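Foro de automatización > Pinzas y efectores finales > Mantenimiento
Tema: Dedos blandos con tela, ¿cada cuánto los cambiáis de verdad?

torno_viejo escribió:
Abro hilo porque no me creo lo que me cuentan. Tenemos una pinza de dos dedos, placas negras con su etiqueta cuadrada en cada una y almohadillas naranjas estriadas, trabajando con trapos grises sobre mesa de madera.

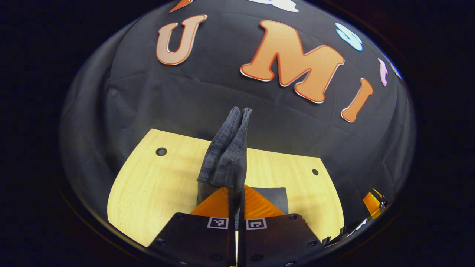
El integrador, Odosum, nos dice que las almohadillas aguantan «toda la campaña» y que lo único que hay que hacer es pasarles un paño. Llevo 1358 ciclos apuntados en el cuaderno y ya noto que el trapo se escurre cuando la pinza lo coge por una sola capa. Por dos capas, ningún problema. ¿Desgaste, suciedad o que la apertura está mal puesta? Antes de pagar un juego nuevo me gustaría saber a qué atenerme.

marisma72 escribió:
1358 ciclos no es nada. Si a esas alturas resbala, yo miraría primero la pelusa. El rizo suelta fibra, se mete entre las estrías y acabas agarrando tela con tela. Cepillo de dientes duro, agua tibia con una gota de jabón, secar al aire. Alcohol no, a mí me dejó un juego reseco y con grietas en la punta.

torno_viejo escribió:
Ya las limpié. Con cepillo y con jabón. Mejoró una mañana y volvió a lo mismo, así que lo de la pelusa me lo creo a medias.

kp_abierto escribió:
Lo del alcohol depende del material y aquí nadie sabe de qué son las suyas. Yo uso isopropílico desde siempre y mis dedos siguen vivos. Marisma, ¿no tendrías ya las puntas tocadas de antes?

marisma72 escribió:
Puede ser. Pero tampoco voy a gastar otro juego para comprobarlo.

zeta_husillo escribió:
Voy a llevar la contraria a los dos. El síntoma que describe (una capa resbala, dos capas bien) huele a cierre corto. La pinza se para antes de apretar porque el cero está corrido. Con dos capas hay más bulto y llega, con una no. Cerrad en vacío y pasad una galga entre las puntas. Si entra, ahí está el problema y da igual lo que cepilles.

torno_viejo escribió:
El cero lo hizo Odosum en mayo, en la puesta en marcha. Según el parte quedó «verificado». No pone con qué lo verificaron.

zeta_husillo escribió:
Pues eso. Un parte que dice «verificado» y no trae una medida lo tiro yo a la papelera. Repítelo tú, es media hora:

1. Sin tela, sin programa, velocidad al mínimo.
2. Aflojas los tornillos de las placas un cuarto de vuelta, sin sacarlos.
3. Cierras hasta que las puntas se toquen sin doblarse.
4. Reaprietas en cruz, poco a poco.
5. Guardas el cero nuevo y apuntas el viejo, por si hay que volver.

kp_abierto escribió:
El paso 2 no lo haría. Si las placas se mueven, las etiquetas se mueven con ellas, y si su sistema calcula la apertura leyendo esas etiquetas, el cero cambia y encima tienes que recalibrar la cámara. Primero el cero por software, y los tornillos ni tocarlos si no hay holgura.

zeta_husillo escribió:
Si hay holgura ya se están moviendo solos. Pero vale, te compro el orden: primero comprobar holgura con la mano, luego software, y tornillos solo si bailan.

flecha_sur escribió:
En nuestro taller montamos los dedos de Kelmendi, de otra forma pero la misma historia. El comercial nos vendió un sensor de deslizamiento para «anticipar el desgaste». Lo tuvimos puesto 40 turnos y avisó cuando el trapo ya estaba en el suelo. Ahora está en un cajón. Lo que nos funciona es una hoja pegada al armario con la fecha del último cambio y una pieza patrón, siempre el mismo trapo. Si no lo aguanta colgado mientras cuento hasta diez, juego nuevo.

marisma72 escribió:
¿Y cuánto os duran con ese método?

flecha_sur escribió:
Muy irregular. Hubo un juego que cayó en 142 ciclos, casi seguro por un dedo mal asentado. Por eso desconfío de cualquiera que dé una cifra de vida sin decir qué tela y qué apriete.

kp_abierto escribió:
Coltano dice en su web que cambies cada 1000 ciclos, sin más. Casualmente también vende los recambios.

torno_viejo escribió:
Vuelvo con datos. Holgura en las placas, ninguna que yo note con la mano. Cerrada en vacío entra la galga sin tocar los lados, así que algo de razón tiene zeta. He rehecho el cero por software y no he tocado los tornillos. Con una capa sujeta bastante mejor, aunque si la coge por el borde se sigue yendo.

zeta_husillo escribió:
Por el borde se le va a cualquiera. Eso es punto de agarre, míralo en el programa.

marisma72 escribió:
O estrías gastadas justo en la punta, que es donde trabaja cuando coge borde. Cambia los dedos de lado, izquierdo por derecho, si tu montaje lo permite. Si el fallo se va con la almohadilla, ya sabes qué es.

torno_viejo escribió:
No son simétricas en la fijación, habría que desmontar el soporte. Lo miro el próximo paro. Mientras tanto he pedido presupuesto de un juego a Flista, que al menos me contestaron con la dureza del material cuando la pregunté. A Odosum le he pedido la medida del cero de mayo por escrito y sigo esperando.

kp_abierto escribió:
Espera sentado. Y cuando tengas el juego nuevo, antes de montarlo haz la prueba del borde con el viejo y apúntala, que luego todo el mundo dice que mejora y no hay con qué comparar.

torno_viejo escribió:
Apuntado en el cuaderno. Dejo el hilo abierto hasta el paro.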